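Household Tasks Working Group, Urnalbridge
Minutes of the meeting held on April 11, 2018

Present: Gaëtan Lemaire (chair), representatives of Cindix, Khalaf and Moson.

1. Minutes of the previous meeting
Agreed without changes. The action on gripper wear is carried over.

2. Wrist views in the simulated kitchen
Cindix presented the current state of the simulation. The group looked at the approach stage only, before any contact with an object. Khalaf asked that the angle of approach be logged with each attempt.

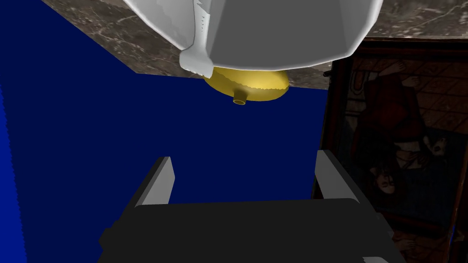
Wrist view, fingers open, gold and white object ahead.

3. Counter work
The chair asked whether a two-armed machine could yet be trusted to clear a kitchen counter. Moson's view was that it could not. Its own trial covered 40 attempts at lifting a single item from a counter, of which 11 needed a person to step in. Glassware and thin handles gave the most trouble.
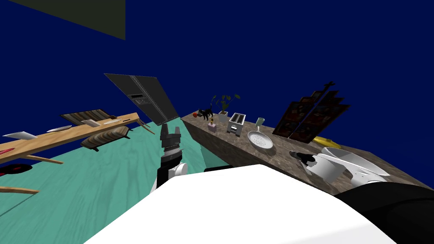
Cindix replied that the figure mixed planning faults with grasp faults and that the two should be reported apart. Agreed. Moson will split the results and send them round before the June meeting. Wiping and drying remain outside the scope of this phase.

4. Sockets and ports
Khalaf proposed adding plug insertion to the task list. The chair noted that reaching a socket and seating a plug are separate skills, and that only the first is ready to be tested. Insertion is deferred. Clearance around the fingers is to be checked in the model first.

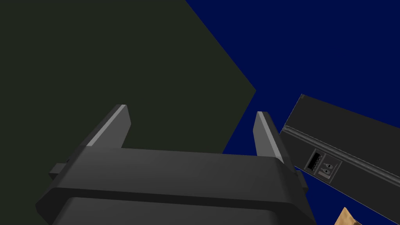 5. Collision shapes
Cindix reported that coarse collision shapes shorten run time but spoil contact on curved parts. Khalaf would accept the slower runs.

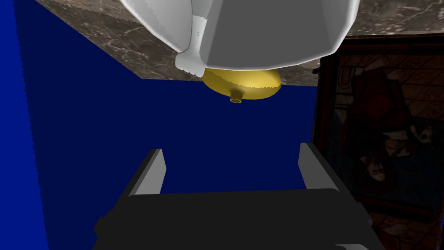 The grasp planner still chooses its target from the outline of an object and takes no account of which part will bear a load. Lemaire asked how it would treat a gold bulb-shaped piece with a short nub at the bottom, set directly beneath a much larger white form. Cindix could not say whether it would close on the nub or the wider part. A rule for joined parts is to be drafted.

6. Actions
Moson: split trial results by type of fault.
Cindix: draft rule for joined parts; finger clearance check.
Khalaf: format for logging approach angle.

Next meeting: June, at Urnalbridge.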